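Skavley Garage & Home
Home
Shop by Room
Storage
Workbenches
Back in Stock
Customer Service

Skavley Oveck 5-Tier Steel Shelving Unit, Gloss Blue
Item no. 143
Back in stock since June

We have been selling shelving for a long time, and the Oveck is the one we keep taking home ourselves! It's a plain bolt-free steel unit in five tiers, and it goes together with a rubber mallet and a bit of patience. Everything is powder coated, the color is deep and shiny, and it wipes clean with a damp rag (dish soap is fine, skip anything gritty).

The uprights come in two halves that sleeve together in the middle, so the box is short enough to slide into the back of a small car. If your ceiling is low, or you just want a bench-height piece, leave the halves apart and build two shorter units side by side - same parts, same box. Lots of people do this in a mudroom or under a window.

Shelf height is up to you. The crossbeams hook into the holes in the uprights and you can move them any time the shelf is unloaded. We like a tall gap at the bottom for coolers and paint cans, then tighter spacing as you go up.

What it holds
Each unit is rated for 1,000 pounds in total, spread evenly over all five shelves. Put the heavy stuff low. Please use the wall strap if you have kids, pets or an uneven floor.

What's in the box
Upright halves, crossbeams, 5 steel shelf panels, rubber feet, wall strap with screws, printed instructions in English and Spanish. You supply the mallet.

Putting it together
Plan on around 3 hours if you've never built one, and much less the second time. Lay the two end frames on the floor first and tap the lowest crossbeams in at both ends before you stand anything up. Check it with a level, then work upward. The panels drop in last, glossy side up. A beam that won't seat is nearly always upside down, so flip it and try again.

Goes with
Gamement stacking bins in small and medium fit two deep on every shelf, and they look great against the blue. The Đinh magnetic hooks grab the uprights nicely and are perfect for extension cords, dust pans and that one funnel you can never find.
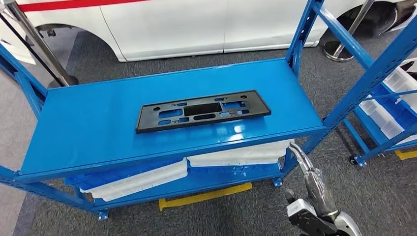 Oveck in Gloss Blue, top shelf, with a license plate bracket on it.

Colors
Gloss Blue, Warm Gray and White. The blue is the brightest of the bunch and our favorite by a mile. Extra shelf panels are sold one at a time in all three.

Care
Felt pads under metal parts will help keep the finish free of scratches. Touch-up pens are on the Storage Extras page.

Shipping
Ships in one carton. Orders placed before noon go out the same day.

Add to cart
Add to wish list
Download instructions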